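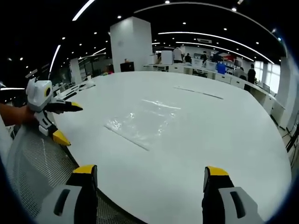
Uleo Hand-Held Gripper, Paired Set

The Uleo set is a pair of hand-held grippers for recording two-handed manipulation without a robot on site. An operator holds one gripper in each hand and does the task at an ordinary table. A wide-angle camera on each unit records the fingers and the work in front of them. The recordings are used to train control policies for a two-arm robot that carries the same fingers.

The fingers have yellow tips. We settled on yellow after early sets with all-black fingers, which were hard to track against dark tools and cables. The tips can be swapped without removing the finger.

Thin film and clear bags

Clear plastic bags are the task customers ask about most. A bag on a white table gives the camera very little to work with apart from creases and glints, and depth sensors usually return nothing useful. The method we ship with the set uses color video and finger opening only.

Our test group at Clirnudside compared two ways of collecting bag-handling data. In the first, every demonstration was recorded at one fixed table with the background screened off. In the second, operators worked in open offices and workshops with daylight, overhead lighting and people in the background. Each group had 1000 demonstrations and the same training settings.

Both policies were then run at a site neither had seen. The one trained on screened recordings often closed its fingers short of the bag or pushed it along the table. The one trained on open-room recordings picked up the bag more reliably and recovered better after a missed first grasp. It was also slower — it tended to hover before closing — and we have not fixed that yet.

We repeated the comparison with a larger set of 3000 demonstrations per group. Both policies improved, and the open-room one stayed ahead. Bags lying completely flat, with no raised crease to pinch, were still the most common failure for both.

Recording advice

Change rooms before you change operators. In our tests the room made more difference.

Leave the bag where it lands between takes. Smoothing it out by hand gives you the same starting shape over and over.

Keep failed grasps if the operator recovers within the same take. Delete takes where a hand other than the gripper touches the bag.

Recalibrate finger opening after changing tips. Allow around 12 minutes for the pair.

In the box

Two grippers, left and right
Two wide-angle cameras, fitted
Spare yellow tips
Calibration card
Charging dock and cables
Export software, one seat

Compatibility

Recordings export to the Beaudoin and Plerholm training formats. Matching robot fingers are sold separately and need the Uleo wrist adapter. Older single-gripper sets can be paired with a second unit after a firmware update, but the two must have the same tip type.

Sets ordered now ship in August. Replacement tips and docks are in stock.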